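What Is a Sit-In?

A page for young readers about peaceful protest
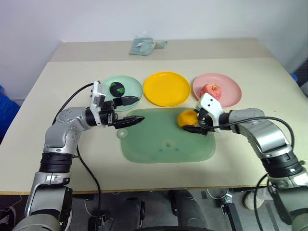
What is a sit-in?

It is a kind of protest in which people go into a place, sit down, and stay there quietly even when they are told to leave. They do it to show that a rule is unfair.

Sit-ins became well known in the United States during the Civil Rights Movement. At that time, laws and customs in many Southern states kept Black people and white people apart. This was called segregation. A Black customer could buy a toothbrush in a store but could not sit down at the lunch counter in the same store and order a cup of coffee.

In February 1960, four Black college students in Greensboro, North Carolina, sat down at a lunch counter that served only white people. They asked politely to be served. The answer was no, so they stayed until the store closed. The next day they came back with more students. Soon there were sit-ins in many other cities.

Was it hard to do?

It was very hard. People shouted at the students and sometimes poured food or drinks on them. Some students were arrested. Many had practiced ahead of time - in churches and classrooms, they took turns pretending to be the angry crowd so they could learn to stay calm.

Who helped?

Students did much of the work, and some were still teenagers. Churches gave them places to meet. Lawyers helped those who were arrested. Other people stopped shopping at the stores until the rules changed. That is called a boycott.

Did the rules change?

The Greensboro lunch counter began serving Black customers in July 1960. Four years later, the Civil Rights Act of 1964 made segregation against the law in restaurants, hotels, and theaters all over the country.

Words to know

Protest - to show in public that you disagree with something
Segregation - keeping people apart because of their race
Boycott - refusing to buy from a business until it changes

Written by Jitendra Pathak for the Rillia children's history pages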